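Skarnberg open day, June 2020

I drove 90 minutes to Sedbridge to watch robots open things. The Skarnberg lab lets outsiders in twice a year, and the next one is in September, so I went while my enthusiasm held. Parking was on Skekgate, uphill, naturally.

The first hour was simulation. We sat in front of a big monitor and a patient engineer ran practice attempts for us, all of it rendered, no metal involved. A session gets through up to 300 of them before lunch. 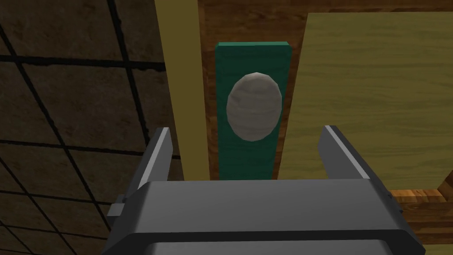 My favorite part was arguing with the other visitors over what the gripper should do next. Everyone had a theory and none of us had a degree. I became oddly attached to the oval knob on the green board, which takes up nearly the whole width and leaves very little margin for a clumsy approach. The fingers were spread wide, like somebody about to hug an aunt they don't know well.

After that came the Andreadis hall, with 6 real arms behind a yellow line and a coffee machine that had clearly never been near an engineer. Admission was 9 dollars. The coffee was extra.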